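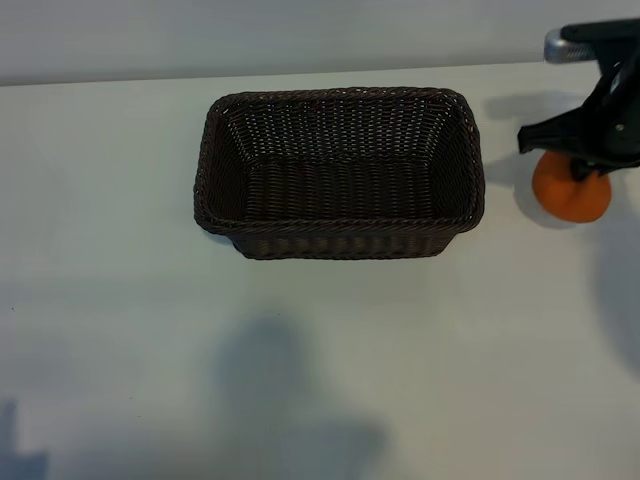

My grandmother Lempi Mäkelä had been told by three different people that Hellik could not do the shopping, could not cook, and would probably never manage the stairs, and she had agreed with all of them quite cheerfully and bought it a chair cushion anyway. (It didn't sit. She thought it might like to be asked.)

"It puts things in the basket," she said, when I arrived at the flat in Plinham with my wet coat over my arm and my opinions all ready. "You wait, Dalia. You'll see it."

I had come to talk her out of the thing, if I'm truthful. My mother had rung from Kallio to say it cost 886 a year to keep, and that for the same money a nice person could come in and do the floors. I had promised to be firm. But Grandmother had already made the coffee, and there was a cardamom bun on my plate the size of a shoe, and it's very hard to be firm with your mouth full.

So we sat and watched Hellik put the fruit away. Oh, it was slow! I have known glaciers with more get-up-and-go. The arm went out, and thought, and came down a little, and thought again, and Grandmother leaned forward with both hands round her cup as if it were the last lap of something. I could have done it myself between one bite and the next, and I very nearly said so.

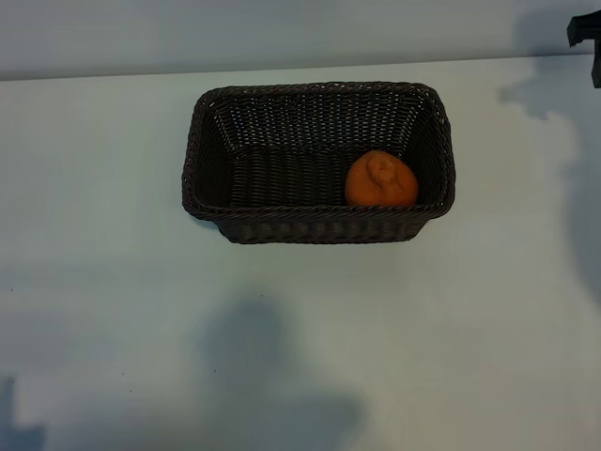
*One orange, put away.*

"There," said Grandmother, and let out her breath. "It used to drop them, you know. All through August it dropped them. I had marmalade till Christmas."

"But you could do that," I said. "You could do it in a second."

"On a good day I could," she said, and she looked down at her fingers, which had been so quick once with wool and pastry and the buttons of my school coat. "On the other sort of day I can't, and then I'd sooner be cross with Hellik than with myself." 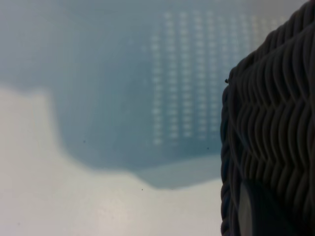

I thought about that all the way through the second cup. At Vindutum, where I work, we have 43 machines on the shop floor, and every one of them does a single job beautifully and would be lost in a kitchen. They never meet anything like Grandmother's dark basket, with its thick strands running up and down in waves and a little nub of something sticking out at the side, all ready to catch on whatever comes near. A home is made of that sort of thing from top to bottom. I told her so, at some length, and I told her it might be years before Hellik could be trusted with an egg.

"Well, I'm only 2 years off ninety," she said, "so it had better get on."

Then she asked me to pass the sugar, and I did, and she thanked me in exactly the voice she used for Hellik.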